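4.2 Approach segments and the problem of looking at nothing

The demonstrations described in Section 3 were collected with the Trurnero hand-held gripper, whose camera sits behind the fingers and sees what they are about to do. For most of a recording, what they are about to do is very little. The operator moves in from the side, hesitates, moves in again, and the view consists largely of table. We had budgeted for hard cases such as shiny lids and stacked bowls. We had not budgeted for table.

We define the approach segment as the stretch of a demonstration between the first forward motion of the tool and the first closing of the fingers. In the Rukska set, which holds 2,000 demonstrations of single-object pick-up, the approach segment is usually the longest part and, to a human reader of the footage, the dullest. The policy disagrees. When we traced failed rollouts of our baseline, Bravo, back to the moment at which they became unrecoverable, the fatal decision had nearly always been taken while the fingers were still open and the target was still some way off. By the time the grasp itself went wrong it had been going wrong for a while.

Two habits account for most of this. The first we call drift: the target leaves the top of the camera's view as the tool is lowered, and the policy, no longer sure where the thing has gone, wanders off in the direction of the last strong visual gradient. On a plain grey bench there is no such gradient and the tool simply slows down. On grained wood there are a great many, all pointing the same way, and Bravo follows them with real conviction. The second habit is early closing, in which the policy shuts the fingers on empty air and then carries the air, carefully, to the drop-off point.

Figure 3 gives a view from an approach segment, with the fingers open and the rim of a dark object at the upper edge of view. 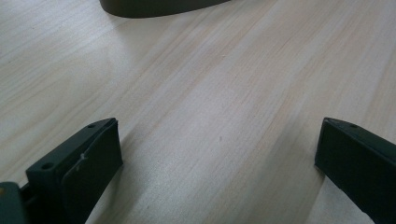

Figure 3. Gripper camera view during approach. Only part of the object is visible; the remaining cues are the finger pads, the soft shadows and the grain of the surface.

Our remedy is modest. Tarov keeps the visual encoder and the action head of Bravo unchanged and adds a small memory that stores where the target was last seen, expressed in the coordinates of the gripper. As the tool moves, the stored position is updated from the tool's own motion estimate. If the target is in view, the memory is overwritten. If it is partly in view, the memory and the new observation are blended, with a weight that depends on how much of the outline the encoder can find. If it is out of view altogether, the memory is all the policy gets, and it must make do.

The blending weight deserves a word, as it cost us most of June. Our first version trusted any visible edge in full. This worked well with objects seen whole and badly with objects seen in part, because the encoder would place the centre of a half-seen bowl in the middle of the visible half. The tool then aimed short. Our second version distrusted edges so thoroughly that it ignored the object even when it was directly in front of the fingers, and two of us spent an afternoon watching it steer towards a position it had remembered wrongly. The version reported in this paper learns the weight from the demonstrations, using later images in the same recording to check where the object really was.

We considered the obvious alternative of a wider lens. It does keep the target in view for longer, but it also makes the target smaller, and it would have meant discarding every recording we had already made. We report no results for it and can't claim that our reasons were purely scientific.

For evaluation we set aside 171 approach segments in which the target is partly or wholly out of view at some point before the fingers close. None of them was used in training. Each was labelled by two of the authors, working separately, for the point at which a person would still know where to reach. Disagreements were more common than expected, and 17 segments were removed because neither labeller could defend the answer they had given. These are kept in a separate folder, under a name we have agreed to change before release.

On the remaining segments, Tarov drifts less often than Bravo, and the gap is widest on wood with a strong, regular grain. This is the result we had hoped for. The gain on plain surfaces is small, as one would expect, given that Bravo had no grain to follow there in the first place. Early closing improved too, which we did not predict. Our best guess is that a policy with a firm idea of where the object lies also has a firm idea that it has not arrived yet. We have not tested this, and a reader looking for a follow-up study is welcome to it.

We then ran both policies on the arm, with 60 trials each, on the same table and under the same overhead light. The ordering held. Tarov's failures were also of a different character. Bravo tends to fail sideways, ending up well off to one side of the object and slightly rotated. Tarov fails along the line of approach: it stops short, or it arrives and nudges the object back a little before closing. A nudge is often recoverable. A confident trip along the grain is usually not, unless there happens to be another object at the far end of it.

Three limits should be noted. The memory holds one target and has no notion of a second, so a cluttered table will confuse it much as it confused Bravo. The motion estimate gathers error over long approaches, and operators who dither produce long approaches – we include ourselves here. And small marks on the work surface are still sometimes taken for the edge of something worth picking up. We tried masking out anything below a fixed size, but this also removed the corners of several real objects, and the mask was dropped. Section 4.3 looks at what happens when the surface itself is changed between training and test.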